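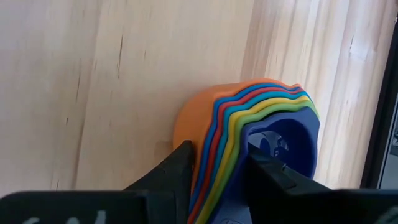
Jun 12, 2022

Flamby releases Mender 2, a planning tool that helps robot arms cope with stacked and nested things

Flamby is very pleased to announce the second release of Mender, its software for planning how a robot arm picks things up, puts them down and has another go when the first try goes wrong. It is free to download from today for anyone working with a two-fingered gripper and a wrist camera.

Those who have followed Mender since its first outing last September will know that it began with simple, separate objects: a block here, a bottle there, plenty of space in between. People wrote to us in their dozens (thank you, and do keep writing!) to say that real tables are seldom so obliging. Cups get pushed inside other cups, bowls sit in bowls, and a planner that sees one lump where there are seven cups will not get very far with them.

The new release looks for rims. From the wrist camera's view it picks out the narrow bands of colour or shadow where one wall ends and the next begins, and works out how many walls the fingers would close on. The user can then ask for the whole stack, or for the innermost piece only, and Mender plans the finger positions to suit. Should the grasp come out differently from the plan, the software compares the two and offers a fresh approach, which the operator may accept or turn down.

Mender 2 was tuned on 2489 recorded grasps of cups and other everyday nesting objects, gathered over many patient afternoons at our Arnar workshop. A further 48 grasps, none of them used in the tuning, come with the download so that users can replay them and check their set-up before moving an arm at all.

Alongside it we are releasing Escobar, a small viewer for stepping through a recorded grasp and marking where the plan and the movement parted company. It opens recordings of up to 3000 camera views.

Existing users can update without changing their settings files. Full notes and a getting-started guide are on the Mender pages of the Flamby website, where questions are always welcome.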